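Nirgate Evaluation Guide
Section 4: Running the Colour Sorting Trials

4.1 Purpose

This section sets out the procedure used to compare policies trained by the Nogueira method with the Plitcombe baseline. It applies to the sorting task only. Stacking is dealt with in Section 5.

4.2 Before the first trial

1. Fix the tray and both bowls in the positions marked on the layout sheet.
2. Home the arm and open the control program.
3. Load the policy under test and record its name in the trial log.
4. Set the time limit to 64 seconds.

Caution: Keep hands clear of the work area whenever the arm is powered.

4.3 Scoring

A trial counts as a success when each cube rests in the bowl of its own colour and the gripper has let go of both. A cube left on a rim scores as a failure.

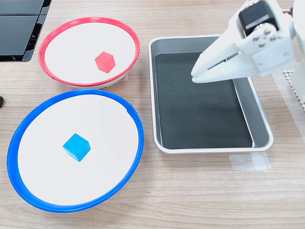 How many trials are needed for each policy?
Run 10 trials for each starting layout, and use the same layouts for every policy in the comparison.

4.4 After each trial

5. Stop the policy and return the arm to its home position.
6. Enter the result before moving any cube.
7. Reset the cubes according to the next line of the layout sheet.

Note: If the program loses contact with the arm, mark the trial as void and repeat it from the same layout. Void trials are not included in the success rate.

4.5 Reporting

Report the success rate for each layout separately. A policy scoring below 70 per cent on any layout is to be referred to Rosângela Amaral before further testing. Requests for changes to the layout sheet should be sent to Reinaldo Falcão.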